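Dretus Blog | Opinion | The Room Is Not a Cell
Posted Aug 14, 2018 in Workplace Automation

Housekeeping was the last department at the Urkby guesthouse to get any machinery beyond a vacuum cleaner. I keep its maintenance schedules, and I have an opinion about what the two-arm cleaning unit has changed. Most writing on this subject counts jobs. I would like to look at tasks first.

A room turn at Urkby is written up as 28 steps. The unit is assigned 6 of them, all at floor level: sweeping, dustpan work, and handling the waste container. Beds, bathrooms and anything a guest has left lying out stay with the attendant. 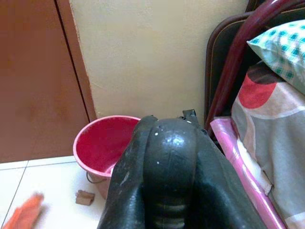 Gripper, with the red bucket on the tiles behind it.

On paper this is a clean split. In practice the steps were never independent. An attendant who sweeps also notices a dripping pipe, a missing towel or a chipped wall corner, and reports it. Take the sweeping away and the noticing has to be scheduled as its own item, with its own minutes. Management at Urkby did not do this in the first four weeks, and defect reports fell. The rooms had not improved.

The second change is in the tools. A broom is a cheap object designed for a hand that corrects itself all the time. Give it to a gripper and the grip height, the angle of the shaft and the stiffness of the bristles all become settings that someone has to own. 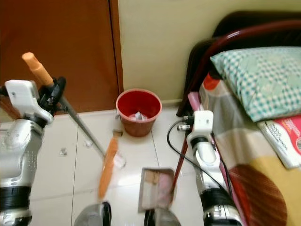 At Urkby that someone is the attendant, who was given a one-page sheet from Zondden, the integrator, and no change in pay grade. I think this is wrong. Checking a grip, clearing a stop and deciding whether a floor passes are technical duties. If an outside technician did them, they would be invoiced as such. The wage should follow the duty, and the job title should follow the wage.

The usual reply is that the attendant now has less physical work, so the exchange is fair. I accept the first half. Less bending over a dustpan is a real gain, and the older staff say so. But the time saved was put straight back into the quota, which went up by 4 rooms per shift. A lighter task repeated more often, with a machine to supervise in between, is a different load – and it should be measured before anyone calls it a smaller one. 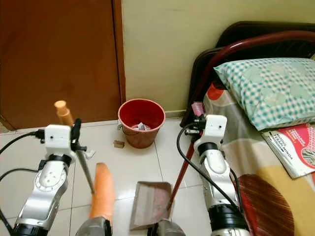 There is also the matter of pace. Attendants used to set their own order of work within a room. The unit needs the floor steps in a fixed sequence, so the person fits the bed and the bathroom around it. Juhász, the contractor that staffs the second building, lets attendants pause the unit for up to 10 minutes without logging a reason. Complaints there are fewer. It is a small rule and it costs very little. 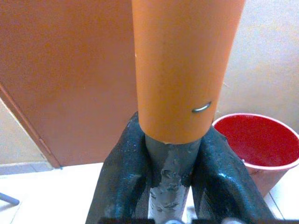 What I would change before October

Put inspection back on the step list and give it time. Regrade the attendants who supervise a unit. Hold the room quota where it was until a full month of data exists. Adopt the pause rule in both buildings. None of this requires new hardware, and Zondden has confirmed that the pause setting is already in the menu.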